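Readers wanted for the Garnska letters

We're looking for people who like old handwriting, or think they might, to help us read and type up the Garnska letters. If you've ever puzzled over a great-aunt's recipe and felt pleased with yourself when a smudge became "nutmeg", you'll fit in very well!

The letters were written by two branches of one family, one in Garnska and the other in Garkosow, and they went back and forth for 53 years. There are almost 1000 of them. They cover weddings, bad harvests, a long quarrel over a cow, the price of boots and a great deal of weather. Most are in English, as the Garnska side had married into it and the others wanted the practice (they say so, often, and correct each other's spelling in the margins). 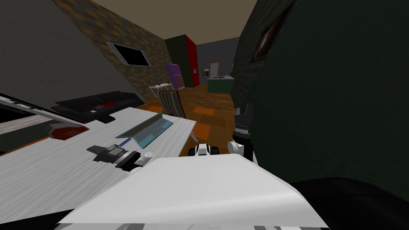
Do I need to have done this sort of thing before?
Most of our present readers had never looked at an old letter until they joined. We start everyone on the clearest hand, which belongs to the schoolteacher in the family, and you stay with her until you feel ready for her brother, who wrote small and blotted everything.

What you'd be doing

You'll get a batch of scanned letters by email and type out what you see, keeping the spelling and line breaks as they are. Where a word beats you, put it in square brackets with a question mark and carry on. A second reader then goes over the same letter, and the two of you compare. I love this part. People have argued happily for a whole evening over whether a word is "geese" or "grease".

We ask for four hours a month. Some readers do them all in one go, others do a page with their morning tea, and either suits us. 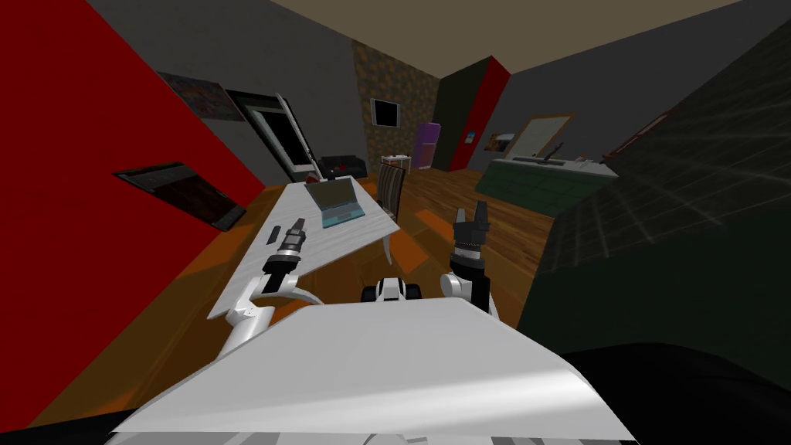
There's also a monthly call at 7 in the evening, where we go through the worst of the brackets together. Come if you can. Dagmar Beneš usually runs it, and she knows the place names far better than the rest of us, including the farms that have changed their names since.

What you'll need

A computer with a decent-sized screen, an email address and a bit of patience. Reading Czech or Polish would be a lovely extra for the odd line here and there, but please don't be put off if you have neither.

The work is unpaid. Readers are named in the finished book, which Gillies will print, and each of you gets a copy.

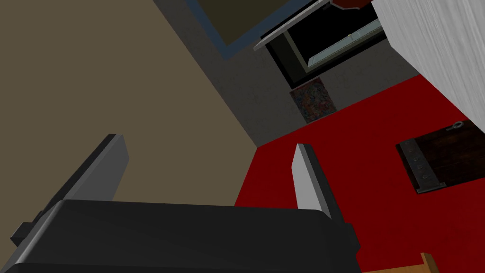 We'd especially like to hear from anyone who knows about farming, as there are whole pages on drainage that we can type but don't understand in the least.

How to join

Write to Finbarr Ó Dubhghaill at the Serkar reading group by the end of December. Tell him a little about yourself and which hours suit you. He'll send back one short letter for you to try, with no time limit, and a sheet showing how the family made their capital letters. Keep the sheet by you, especially for the S and the L.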